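Smell in lid gaskets after dishwasher — silicone or detergent?
Forum: Kitchen Gear and Maintenance

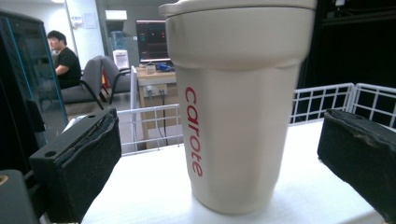 mudgee_flats
Posted Jul 22, 2021

I'm trying to sort out whether the soapy smell in insulated cup lids comes from the silicone itself or from detergent getting in behind it. I have four lidded cups in rotation and all of them developed it after we moved and started using the dishwasher. The one I use most is the cream Carote, the tall one with the red lettering down the side, and it has the same problem as the cheaper ones. Coffee tastes fine from the open cup. Put the lid on, wait ten minutes, and the first mouthful tastes like rinse aid.

Tried so far:
Bicarb paste overnight. No change.
White vinegar, one hour. Smelled of vinegar and then of detergent again.
Boiling water over the gasket in a bowl. Better for two days.

Water here is hard. Detergent is the Zomley tablets, normal cycle, top rack. Any data welcome.

tarn_hound
It's the silicone. Cured silicone rubber is quite permeable and it takes up fragrance compounds, which are oily and volatile. Vinegar and bicarb are both water solutions, so they do very little to something dissolved in the rubber. Heat drives it off. That's why your boiling water worked for a bit, but you didn't give it long enough.

Take the gaskets off, put them on a tray, 100 degrees in the oven for an hour, door open a crack. Window open as well. Silicone only. If the ring is some other rubber, leave it out of the oven.

halyard2
Agree with the mechanism, disagree with the oven as a first step. Not everyone knows what their gasket is made of and the listings are often wrong. Change the detergent first. An unscented powder costs less than tablets and you can dose it. Tablets are sized for a full load of dirty plates. Run one with a half load of cups and there's far too much in the water.

mudgee_flats
Half loads is a fair description of our house. I'll get a powder.

How do I tell silicone from other rubber without wrecking one?

tarn_hound
Stretch it and look at the colour. Clear or milky silicone usually stays much the same when stretched. It's a rough test and coloured rings are hard to judge. If you have a dead gasket, burn a sliver outside with tongs. Silicone leaves white ash. Most other rubbers give black smoke and a sticky black residue.

pressure_drop
Has anyone considered that the detergent is simply trapped? Most lids have a groove under the gasket and a slider channel that never gets flushed. Water jets come from below, the lid sits face up, the groove fills and dries out. You'd get the same taste with a gasket made of glass.

Test is easy. Fit the lid with no gasket, pour in hot water, wait ten minutes, taste it. If it's still soapy the residue is in the lid.

tarn_hound
Doesn't explain the boiling water result. He boiled the gasket, not the lid, and it improved.

pressure_drop
He had to take the gasket off to do it, and presumably wiped the groove while it was off. Two variables changed.

mudgee_flats
I did wipe the groove. Sorry, should have said.

halyard2
So neither of you can claim that one.

ostler_k
Worked on commercial dishwashers for the Makris people in Astthorpe until April. We had this complaint from cafes every month or so. In most cases the rinse aid was set too high for the water. There's a dial or a menu setting inside the door, usually one to six. Many machines leave the factory in the middle. Turn it down one step, run three or four loads, check for spotting on the glasses, repeat. With hard water also check the salt is topped up, if your machine takes it.

Rinse aid goes in at the last stage and is meant to stay on the surface. Anything sitting face up collects it.

mudgee_flats
Mine was on five. No idea why. Now on three.

Ran the no-gasket test last night on two lids. Both were faintly soapy without the gasket and clearly worse with it. So both of you, in some proportion.

pressure_drop
I'll accept that.

tarn_hound
Still think the oven is the quicker fix for what's already in the rubber — lowering the rinse aid won't pull anything out.

lostport_tim
Or wash the lids by hand. Takes twenty seconds. I've had the same cup for years on the Lostport ferry run and the lid has never been in a machine.

halyard2
He asked about the dishwasher.

mudgee_flats
Update after a week. Unscented powder, rinse aid on two, lids on their edge in the rack with the gaskets out and in the cutlery basket. Baked two of the four gaskets for an hour, after the burn test on an old one gave white ash. The baked pair have no smell. The unbaked pair are about half as bad as before and still improving. Slight spotting on the glasses at two, so I'm going back to three.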